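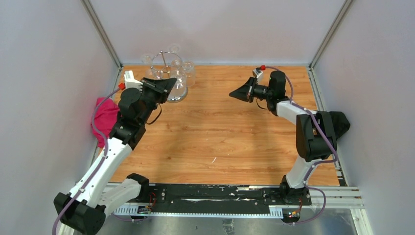
Two arms on the rail, wood-grain floor between them.

December, about half past nine at night

Rain all day again. The gutter over the back door has come away at one end and drips straight on to the step, so I put the washing-up bowl under it and emptied it before lunch and again at four.

Begoña Mateos came by in the morning to return the loppers and stayed for coffee. Her sister has sold the flat in Mayrhofer Road and wants to be out before the new year, which seems quick to me. She offered me the bookcase from the hall. I said yes and then measured the alcove after she had gone. It is 28 cm deep and I don't know how deep the bookcase is, so I have left her a message.

Did the accounts after that. The gas bill was 347 pounds, more than I had put by. I moved the difference across from the holiday money and wrote it in the book. The boiler needs its service as well but that can wait until January.

Walked down to Skurside in the afternoon when it eased off a bit. The path by the allotments is under water as far as the second gate, so I went round by the school. The bakery had shut early. I bought potatoes, onions, lamp oil and a card for Dad, and caught the 402 back because the bags were heavy. The driver had the heating up very high and everyone's coats were steaming.

Soup for tea with the end of the ham. It wanted more pepper. There is enough left for tomorrow if I have bread with it.

Started the second sleeve of the green jumper and had to pull back five rows, having missed a decrease. I have put a pin in where the first one should go. The wool is the last of the Pluda and I am not sure it will stretch to the collar.

Knee better than yesterday. Took one tablet at six and none since.

Tomorrow: ring about the gutter, post Dad's card, find the other glove, put the bins out.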